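WUKDEN — The penguins are finally coming back to the Tirkport Aquarium, and I for one have been counting the days!

The colony moved out last September while the old pool got a new filter system and a longer beach. All 49 birds go back on show on 31st January, with doors opening an hour early for members. I got a peek at the new place last week (it smells of fish already) and it's a lot roomier than I expected. The pool is 68 feet long now, and there's a heated nest area at the back where Um, the oldest female, has claimed the best corner — good for her. 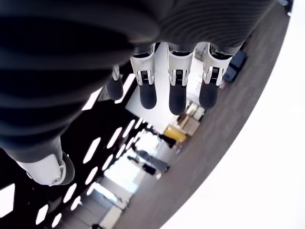
One reader wrote in to ask whether the feeding talks would be back too, as her kids have missed them badly. They will, twice a day, and each one runs 45 minutes.

The bit I'm most excited about is the chick room, which has its own window this time. No eggs yet, but the keepers are hopeful for spring. Tickets are on sale at the front desk, and members get in free.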